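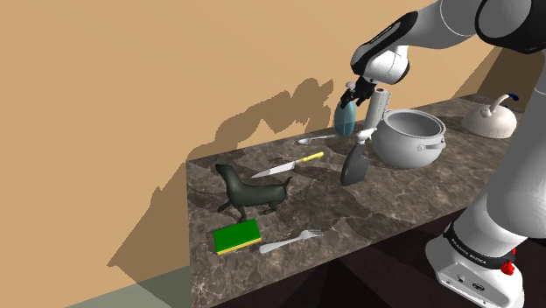
Visits and Open Days

Robotics open day at Tillwood Technical College

May 23, 2024

Our school sent a small group to the robotics open day at Tillwood this spring. I went along with Kha Tăng, who runs our after-school coding club, and seven students from the upper grades. The drive from Jelham took two hours because of road work near the bridge, so we missed the welcome talk and went straight to the second-floor labs.

The main thing we wanted to see was the kitchen project. It is a year-long assignment for second-year students, who work in pairs. Each pair gets a simulated kitchen counter with a Franka Emika arm beside it and has to write a program that picks up items and puts them where they are told. Nearly all of the work happens on screen. The college has a real arm too, in a locked room at the end of the hall, and pairs book time on it once their program passes a set of checks in simulation.

The counter we saw first had a spray bottle, a paper towel roll, a large pot, a kettle, an iron, a knife, a spoon, a fork, a sponge and a green sea lion. The arm had the spray bottle by the nozzle cap. Giang Bạch, the student at that desk, told us the bottle had taken her and her partner most of the winter term. It is blue and see-through, and their first program kept guessing the wrong height for it. They got further after they stopped aiming for the body of the bottle and went for the top.

One of our students asked about the sea lion. Giang said every pair has to add one object that has no business in a kitchen, and the program has to deal with it like anything else. Another pair had picked a toy truck and was sorry about it, as it rolled away whenever the fingers touched it.

She let two of our group type in commands. The program understands short orders such as "pick up the fork" or "move the sponge left." The fork was hard. It lies flat, so the fingers have to come down very close to the counter, and the software stops the arm if it gets too near. The sponge went better. Our students had four tries between them and got the sponge twice and the fork once.

Grading works like this. Each pair's program is run 50 times with the objects shuffled between runs. A run counts only if the right object is lifted and set down without knocking over anything else. Pairs also hand in a written log of every failed run with a cause next to it. Giang's log had 178 entries at the time of our visit, and she scrolled through it for us. Many of the lines just said "slipped." Their teacher had sent those back and asked for more detail.

After that we walked over to the workshop, where the first-years build small wheeled robots from kits. It was crowded and loud and we did not stay long. The kits come from Bakalis and the college replaces them every few years. Kha asked whether the old ones are ever passed on to schools. He was given an email address and has written to it, with no answer so far.

Lunch was in the cafeteria. Visitors pay at the second register, and it takes cards only. There is a vegetarian dish, but it was gone by the time we got there.

In the afternoon there was a talk on admissions. Students who want to join the robotics track need two years of math and one of any programming course, and club work can count toward the programming part if a teacher signs for it. Applications for the next class open in September. There is a bus from Erkutdale that stops at the main gate, which matters to at least three of our students who do not drive.

The simulation software the college uses runs on an ordinary desktop with a decent graphics card. We have one machine in the library that should be able to handle it. Kha plans to install it over the summer and start the club with one arm and a few objects on a counter. Students who want to take part should put their names on the sheet outside Room 7.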